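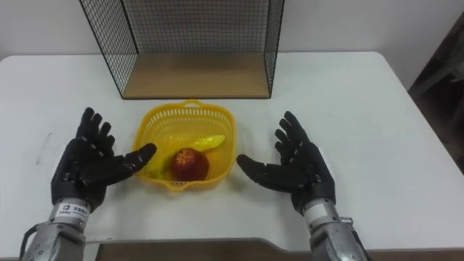
How to Compare Two Hand Controllers with a Fruit and Basket Test

This guide is for people who have a humanoid with five-finger hands and two controllers to choose between. In our case these were the Asano controller, which came with the hands, and the Skestetti controller, which we bought later. The same steps work if you want to compare hands or cameras, but please change only one thing at a time.

What you need

A height-adjustable table, a plastic basket, one apple, one banana, and a wire rack behind them as the place to put things. We use the Misby logger to save the joint data. Any logger is good if it writes the time of each command and the time of each answer from the hand.

Step 1. Set the table height

Put the robot in its normal standing position and let the arms hang. Then move the table until the hands can come over the top without the elbows going behind the body. Write down the height. If you change it in the middle of the test, the results before and after cannot be put together. We lost one full Wednesday in this way.
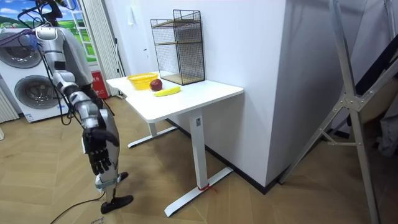 Mark the positions of the robot's feet too. A small turn of the body gives a big error at the fingertips, and it is easy to think that the controller made this error.

Step 2. Choose the tasks

We use three tasks, always in this order:

1. Take the apple out of the basket and put it on the table.
2. Pick up the banana from the table and put it in the basket.
3. Lift the basket with both hands and put it down again.

The apple tests how the fingers close around a round thing. The banana is more difficult, since it is low and the thumb must come from the correct side. In the third task both hands must start at the same moment, so you will see here any delay between left and right.

Step 3. Do the runs

Do 100 runs of each task with the first controller, then change to the second. Keep the closing speed the same. In the Asano menu the speed is a number from 0 to 800, but Skestetti uses percent, so you must convert it. After every 8 runs, stop and let the finger motors rest.
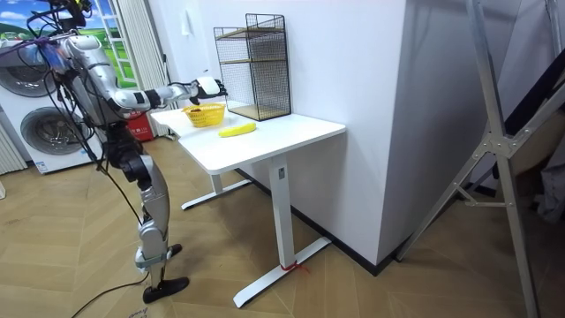 Keep the operator the same as well. A person learns quickly, and the second controller gets an advantage from it. If you have time, repeat a short part with the first controller at the end and look whether the result became better.

Step 4. Read the log

Count a run as good only if the object was released in the correct place. A dropped banana is a failed run, even when the grip looked nice. Then compare the delay. Our Misby file had 481 lines with a delay warning, and most of them came from the third task.

If the warnings are only on one side, exchange the left and right cables and run again before you blame the controller. For the arm settings we followed the Panagiotou manual, chapter on wrist limits. Its default limit is too small for the banana, so open it a little before Step 3.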